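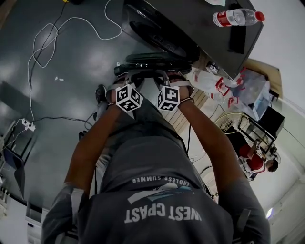

Search the archive
Enter keywords Go
Advanced search

Re: [mustdale-bells] Tower closed till January??

3 replies 58 views Share

Sorry for slow answer, typing this on my lunch break so forgive the mess.

Yes closed. No ringing Sundays, no practice, no Christmas Eve. I know. I'm as fed up as anyone. The clock will still strike, that's on a seperate hammer and the frame people are fine with it.

On 18th December, a list member wrote:
> Drove over from Lumbao last night with two learners in the car
> and found the door chained. Is it the whole tower or just the
> upper floor? And is it true the tenor is coming down? I heard it
> was cracked. Would have been nice to get a message first.
>
> Also do we still owe subs for the quarter if there's no ringing?

Right, in order.

Whole tower. The trouble is the beam under the fourth and fifth, the old one, supposed to be 1832 and looks it. Soft at the wall end, you can push a screwdriver in up to the handle. Brendex came and looked, they want the load off before anyone swings anything. Their letter says "no full circle ringing" in bold, underlined.

Tenor is NOT cracked. Don't know where that started. She might get lifted a few inches so they can get at the beam, that's all. Same clapper, same everything.

Message did go out, but to the old list, the one that half of you dropped off when we moved. My fault. If you know somebody who isn't getting these tell them to sign up again, the form is on the Tekine page now.

Subs: pay if you can. The insurance doesn't stop. Not chasing anybody over it.

What we can still do:

Handbells. Church hall, usual night, usual time. We have 24 of them and two are missing their leather loops, so if anyone has a bit of strap and a needle please bring it. Plain hunt on six to start, then maybe try Bob Minor if enough people show up. Learners very welcome, it's the best way to get the pattern in your head without a rope to worry about.

Lumbao have also said we can join their practice while we're shut. Their bells are light and go fast, so easy on the backstroke or you'll be up at the celing. Park on the street, not in front of the school gate.

Ropes: I took all of ours down and they're in my spare room so the damp doesn't get to them. Third needs a splice. Anyone?

Will write again when Brendex send the dates for the lift. Need a few strong backs to clear the ringing room first, there's a carpet and that horrible cupboard.

Got to run

Tower sec., Mustdale

Previous message | Next message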